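Wudine Laundry Service: Frequently Asked Questions

Which areas do you collect from?
We collect from Denitow and Yimer. Addresses outside these two districts can use the drop-off counter.

How do I book a collection?
Use the online form or telephone the counter. Bookings made before 9 am are collected the same day, Sundays excepted.

Is there a minimum order?
Yes — 3 kg per collection. Lighter orders are accepted at the counter only. 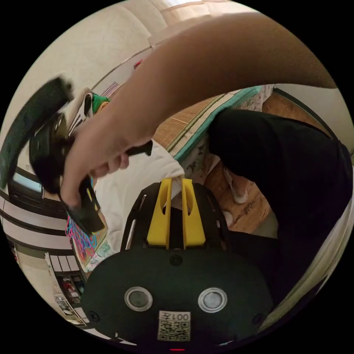

How should I prepare my items?
Empty all pockets and fasten zips. Items for hand washing must go in a separate bag, marked as such. We do not sort by care label unless the Wivix option has been selected at booking.

How are T-shirts treated?
Cotton T-shirts are washed at 40 degrees unless the care label gives a lower figure. White and coloured items are washed separately.
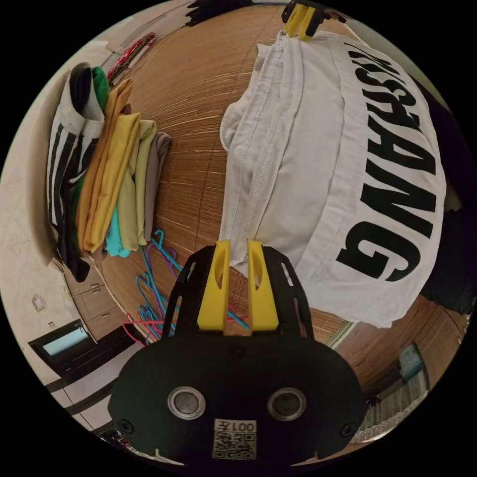 Printed T-shirts are turned inside out and dried on a low setting. Folding is included in the price; ironing is charged per item.

When will my order be returned?
Standard orders are returned within 4 working days. Duvets and curtains may take longer.

What if something is lost or damaged?
Report it in writing within 9 days of delivery, quoting the order number. Claims are limited to £500 per order. Normal wear, missing buttons and shrinkage of unlabelled items are not covered.

Can I change a booking?
Changes are free until the driver has set out — after that, a call-out charge applies.

Prices last revised March 31, 2018.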